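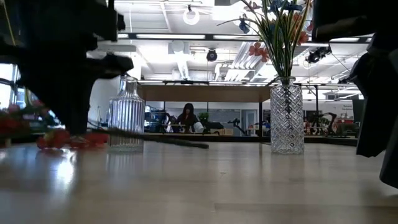 Notes on teleoperating the flower task, part two

Part one covered the leader arms and the wiring. This one is about the demonstrations themselves: artificial stems, glass vases, two arms, one operator. I have now recorded enough of them to have opinions, most of which concern my own hands.

The task as written on the Derkurari sheet is one line long: "put the flowers in the vase". For recording purposes I split it into pick, reorient, insert and release. The policy never sees those labels. I use them when I go back through the logs, and they make it easier to say where a take went wrong.

Picking is the slow part. A stem lying flat gives the fingers very little height to work with, so the approach has to be low and nearly parallel to the table. My early takes came in too steep and the fingertips touched the wood before they closed. The follower arm will push into the table quite happily if the leader tells it to, and the position error then shows up in the log as a step of several degrees at the wrist. I threw out 11 takes for this before I lowered the gain and slowed down.

Grasp point matters more than I expected. Hold the stem near the bloom and the free end swings about, and you spend the rest of the episode chasing it. Hold it too near the bottom and the fingers reach the rim before the stem is properly in. I settled on a point a bit below the middle and stuck to it. Consistency across takes is worth more here than the best possible grip in any one of them, at least with a dataset this small.

Insertion I do almost entirely from the wrist view. The overhead view is fine for getting the stem near the vase, but it says little about whether the tip is inside the rim or resting on it.

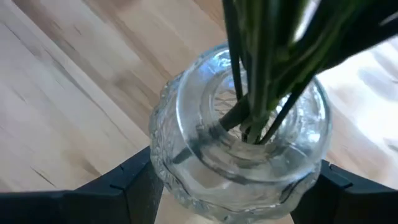
Glass is awkward in two ways. Depth is useless on it, so I dropped the depth channel altogether and record colour only. Patterned glass also bends whatever is behind it, which means the part of a stem below the rim appears somewhere other than where it is. As the operator I learned to ignore everything under the rim and watch the opening. Whether the policy learns the same thing is a separate question, and one I can only answer by varying the vases.

Steadying the vase with the second arm helps, with a caveat. If both fingers do not arrive together, the first one pushes the vase along the table. I now bring the gripper down open, centre it by eye, pause, then close. The pause costs time and the trimming script used to cut it out as idle. It should stay in. A policy trained on the trimmed version closed early and off centre in most of the trials.

Settings, for anyone using the Tekby bridge:

Control loop at 60 Hz. Gripper force limit at 70 per cent of the default. Leader smoothing off, as the lag made me overshoot at the rim. Bisamell for storage, one file per episode, and check that the timestamps from both arms share a clock before you record anything you care about. Mine did not until August.

The set currently stands at 3,978 episodes, counting the short pick-only ones. Full insertions take me around 40 seconds each on a good afternoon and rather longer after lunch. Failed attempts with a clean recovery are kept and tagged. Failed attempts without one are deleted.

Next I want to try a softer fingertip material and repeat the steep approach takes to see how much of the problem was the gain setting. The config files are in the Meijer folder under the usual name.

Filed under: teleoperation, logs
6 comments | 14 shares
Contact | © Bench Notes | Back to top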